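Search
Enter keywords
Search

Perkby launches kitchen refit scheme for older terraced homes

December
By Hina Gilani, Press Office

Last updated: 4.20pm

Perkby Housing has opened applications for a scheme that will replace worn-out kitchens in older terraced homes across Brerkeck. Tenants and shared owners can apply from this month. Work on the first homes is due to begin in the new year and the scheme will run for three years.

There are 3170 homes on the Perkby register that qualify by age. A home qualifies if it was built as part of a terrace, if its kitchen was last replaced more than 20 years ago, and if no other major works are already booked at the address. Households that meet all of these conditions will receive a letter with a reference number. Those who think they qualify but have not had a letter by the end of the month should contact the Brerkeck office.

The scheme covers base and wall units, worktops, sink and taps, wall tiling, flooring and electrical sockets. It also covers plastering where old units have come away from the wall. Cookers, fridges, washing machines and other appliances are not included, but contractors will disconnect and reconnect them free of charge. Gas cookers will be dealt with by a registered engineer on a separate visit.

Perkby has appointed two contractors. Tremblay will carry out work in homes north of the canal and Jullo will cover the rest of the town. Both firms will use the same range of units and worktops, so the choice offered to residents does not depend on where they live.

"Many of these kitchens were fitted when the houses were last modernised and they have had a lot of use," said Hina Gilani, who leads on communications for the scheme. "Residents have told us about drawers that stick, worktops that have swollen next to the sink and not enough sockets. We have tried to write the specification with those complaints in front of us."

How residents will choose

Each household will have a design visit before any work is booked. A surveyor will measure the room, check the position of pipes and cables and talk through the layout. The visit normally lasts an hour. The person named on the tenancy should be present, or should tell the office in writing who will speak for them.

Residents will be able to choose the colour of their unit doors, the handles, the worktop, the wall tiles and the floor covering. Samples will be brought to the house. Larger pieces can be seen at the Brerkeck office, where the front room has been set aside as a display during opening hours.

Worktops come in plain, wood-effect and marble-effect finishes. In early talks with residents, the marble-effect finishes drew the most questions, mainly about how well a pale surface would hide crumbs and water marks. Surveyors have been asked to bring both a light and a dark sample to every visit so that they can be compared in the room's own light. Patterned tiles can be ordered for a strip along the back of the worktop, with plain tiles used elsewhere.
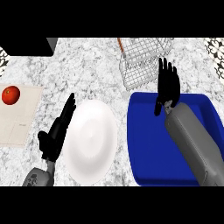 What happens during the work

A standard refit is expected to take ten working days. The old kitchen will be removed first, followed by any repairs to the walls and floor. Electrical and plumbing work comes next, then the units, worktops and tiling. Flooring is laid last.

Households will be without a kitchen sink for part of this time. Contractors will leave a working cold tap at the end of each day. Residents who do not have a microwave or a kettle can borrow them from Perkby for the length of the job and should ask at the design visit.

Residents are asked to empty all cupboards and clear the worktops before the start date. Packing boxes will be delivered a week beforehand. Anyone who cannot do the packing because of age, illness or disability can ask for help, and this will be arranged at no cost. Furniture that needs to be moved out of the kitchen can usually be kept in another room. If there is no space, Perkby will arrange storage.

Working hours will be 8am to 5pm. Contractors will carry identification and residents should ask to see it. Keys will not be held overnight unless the resident has agreed to this in writing.

Homes built before modern controls on asbestos will be checked ahead of the refit. If any material needs to be removed, the start date may be put back and the household will be told of the new date by letter.

Order of streets

The first homes will be those where a kitchen has been reported for repair several times, and those where a resident has a medical need for a different layout. After that, work will go street by street. A list of streets for the first year will be displayed at the Brerkeck office and sent out with the winter newsletter. Streets for the second and third years will be confirmed later, once surveys have been completed.

Residents can turn down the offer. Those who do will keep their place on the register and can ask to be included again before the scheme closes. If a home becomes empty during the scheme, the kitchen will be replaced before it is let again.

Adapted kitchens

Lower worktops, pull-out shelves and lever taps can be fitted where they are needed. Requests should be made when returning the application form. An occupational therapist may need to visit, and this can add several weeks to the booking. Space for a wheelchair to turn will be allowed for wherever the size of the room permits.

Costs and rents

There is no charge to tenants and rents will not go up as a result of the work. Shared owners will be asked to pay a contribution based on the share they own. A written quotation will be sent after the design visit and no work will be booked until it has been accepted. Payment can be spread over the length of the scheme.

Residents who have put in their own kitchen with permission may choose to keep it. In these cases Perkby will still offer an electrical check.

How to apply

Application forms have been sent with the qualifying letters. Copies are also available from the reception desk at the Brerkeck office, and large print copies can be posted on request. Completed forms should be returned in the envelope supplied or handed in at the desk. Staff can help residents fill in the form over the telephone or in person.

Applications will be acknowledged in writing. The acknowledgement will name the contractor, Tremblay or Jullo, and give the month in which the design visit is likely to take place.

Notes to editors

Perkby Housing lets and manages homes in Brerkeck and the surrounding villages.

The kitchen refit scheme is paid for from the planned maintenance budget. It is separate from the window and door programme, which continues as before.

Requests for interviews should be sent to Hina Gilani at the Perkby press office. Visits to homes where work is under way can be arranged with the agreement of the resident and the contractor.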